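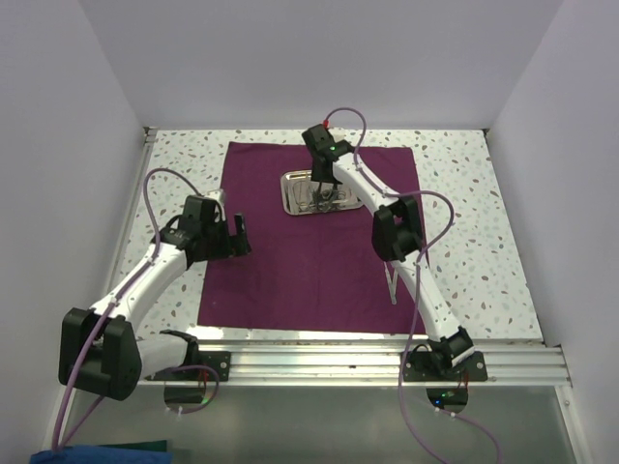 Re: switching the spay/neuter packs to washable wraps?

Last updated: September 21, 2022

Hi all, quick one between appointments, sorry for the fragments.

On Monday someone wrote:

> We're a small shelter clinic, one autoclave, and our disposable
> wrap bill is getting silly. Thinking of going to cloth for the
> spay packs. Has anyone here done it and stuck with it? Mostly
> want to know (1) how many wraps to buy up front, (2) how you
> keep track of when one is worn out, (3) whether the laundry ate
> up all the savings. Also our techs are worried about lint.
> Any brand to stay away from?

We did it in February. Still on it. Not going back unless the dryer dies.

1) How many. We bought 70 to start and it was too few. Sounds like a lot but you use two per pack, then a bunch are in the wash, a bunch are waiting to be looked over, and on a big surgery day you run out by lunch. Ordered more in the spring. If your dryer is slow, buy more. If you only do surgery two days a week you can probaly get away with less than us.

We spent $1,372 all in on the first order. That was wraps, laundry pens, a lint roller thing nobody uses, and shipping. Jeller was cheaper per wrap but the hems came undone on a few of ours so we moved to Fulunska for the second batch. Heavier cloth, takes longer to dry. Ask for a sample from both before you order, they both sent us one.

2) Wear. Grid of little boxes on the corner in laundry pen, tick one each time it goes through. Low tech. We also hold every wrap up to a bright light before folding, both sides. Any pinhole, it goes in the rag bin. No patching, no "it's only near the edge". Follow the supplier's number for max washes, ours are different for the two brands so DON'T mix them in one stack like we did.

3) Laundry. Depends who does it. Ours is in house, about 15 loads a week counting the kennel stuff, and the wraps go in their own load. Never with kennel blankets. Fur gets into everything and you will be picking it out with tape. No softener, no dryer sheets either, that one is in the supplier sheet and I missed it the first time round.

Did it save money? Yes, some. Less than I told my boss it would. Staff time is the part I left out of my math.

Lint: got a lot better after we washed the new ones three times before first use. The stuff you see in the first couple of loads is gross. After that it's fine.

Other things, no order:

- Cloth packs wrapped the same way as paper ones come out bulkier. We had to drop to 8 packs per load in the autoclave. Leave gaps or you get damp packs, and a damp pack gets redone, period.
- Indicator strip inside every pack, tape outside. Same as before, but tape sticks worse to cloth. Press it down hard.
- Shelf life is shorter then what we used for the disposables. Check what your own manual says, I don't want to quote ours and have it be wrong for you. Date on the tape, oldest in front.
- We store them in the lidded Plastside bins. Open shelf was a dust magnet.
- Keep one box of disposables. The washer broke in July and that box saved us.

Someone off list asked about the Sakai pre-cut drapes. Havn't tried them, would like to hear from anyone who has. Especially if they hold up with the hole in the middle.

Can send our folding sheet if people want it, it's one page and ugly. Email me direct, I don't think the list takes attachments.

Ok cat is awake, gotta go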